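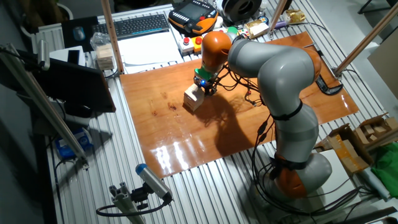 Robot cell budgeting is the planning of money for a small robot workstation before anything is ordered. The arm takes the eye, but a wonderfully large share of the work lies in the humbler parts – table, gripper, cables, clamps, emergency stop.

Ginevra Caputo's planning sheet, drawn up for the Follum workshops, has 29 lines, and only 2 of them concern the arm itself. Cabling and fixings alone came to 1,702 euros in the Negri version.
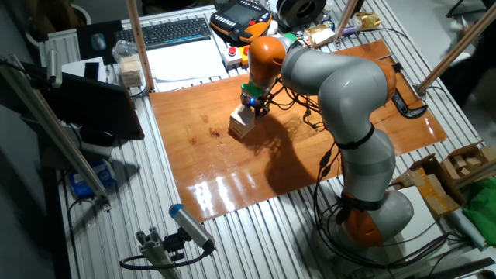 Most planners also set aside nearly 15 per cent for spares and changes. Gripper fingers are a favourite use of this money, as a new shape can open up a whole new set of jobs! Training is normally entered separately – the Zustora sheet puts it under running costs.

See also: Gripper selection; Zemangate method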